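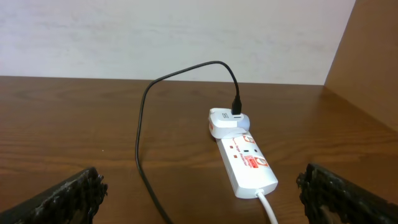
# Desk Power and Charging: Frequently Asked Questions

These questions come up most often at the front desk of the Okavell rental offices. They cover the power strips, chargers and phones on the wooden desks. For heating, locks or mail, see the general FAQ for the building.

## Power strips

**Does every desk come with a power strip?**

Every desk in the Varnden wing does. Desks in the Starkine wing have a wall outlet within reach, and a strip can be added on request. There is no charge for the first one.

**Can I bring my own strip?**

Yes, if it has a surge protector and the cord and housing are undamaged. Show it to the front desk before you plug it in. Plain extension cords are fine for a few hours but should not be left in place overnight.

**Can I plug one strip into another?**

No. If you are short of sockets, ask for a strip with more of them.

**Where should the strip go?**

On the desktop, toward the back, or on the floor against the wall. Most people prefer the desktop because they can reach the switches. If you put it on the desktop, keep drinks on the other side. Do not screw or tape it to the wood. Tape pulls the finish off, and we charge $33 to touch up each damaged spot.

**What can I run from the strip?**

Laptops, monitors, phone chargers, desk lamps and similar small items. Space heaters, kettles and coffee makers have to go directly into a wall outlet, and kettles are only allowed in the kitchen.

**The strip has gone dead. What do I do?**

Check its switches first, then try the charger or lamp in a wall outlet. If the wall outlet is dead too, the breaker has probably tripped. Call extension 409 and leave the panel alone. If only the strip is dead, unplug it and bring it to the front desk for a replacement.

## Chargers and cables

**Do you lend out USB chargers?**

Yes, up to 2 per desk. They are plain plug-in chargers and you sign for them at the front desk. Cables are lent separately, so tell us which connector your phone takes.

**A bulky charger covers the socket next to it. Any way around that?**

Put it in the socket at the end of the strip and turn it so the body hangs over the edge, if the plug allows it. Leave the sockets beside it for slimmer plugs. We also keep a few short adapters.

**Why does my phone charge slowly?**

Older chargers put out less power than newer phones can take. A long or worn cable can slow things down too. Try your own charger before reporting a fault. If your phone charges normally with that, the lent charger is simply a slow one.

**What should I do with a long cable?**

Let it lie in a loose curve on the desk, or gather the extra and hold it with a hook-and-loop tie. Don't wind it tightly around the charger, and don't run it across the front edge of the desk where a sleeve or chair arm can catch it. A cable with a split jacket or a bent connector should be handed in, even if it still works.

**Can I leave a charger plugged in when I go home?**

A charger with nothing attached can stay in. Please take phones, tablets and power banks with you. Anything with a battery that is left charging after closing may be unplugged by the evening staff.

## Phones and accessories on the desk

**Where is the best place to set a phone down while I work?**

Flat on the wood, well back from the edge and clear of the space where your hands and tools move.

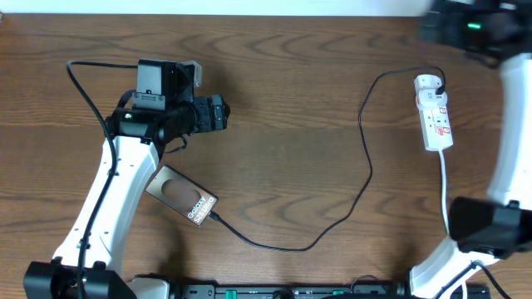 If several people share the desk, agree on one spot for phones and small parts. A thin gray item is easy to overlook on brown grain and easy to sweep off with a notebook.

**Will a metal plate or hard case scratch the desktop?**

It can if it is dragged. Lift it, or put a sheet of paper or a desk pad underneath. Felt pads are in the supply drawer by the copier.

**How do I clean the desktop?**

Unplug the strip and move it off the desk. Wipe with a damp cloth along the grain, then with a dry one. No bleach, and no spray directly onto the wood or anywhere near the sockets.

**I left an accessory behind. Where would it be?**

Cases, plates, cables and chargers go into the lost property cabinet at the front desk and stay there until the end of the following month. Items left in April, for instance, are kept through the end of May. Tell us the phone model, since many of these things look alike.

**Who do I contact about something not listed here?**

Ask at the front desk or write to Lumbantobing Property Services, P.O. Box 985. Include your wing and desk number.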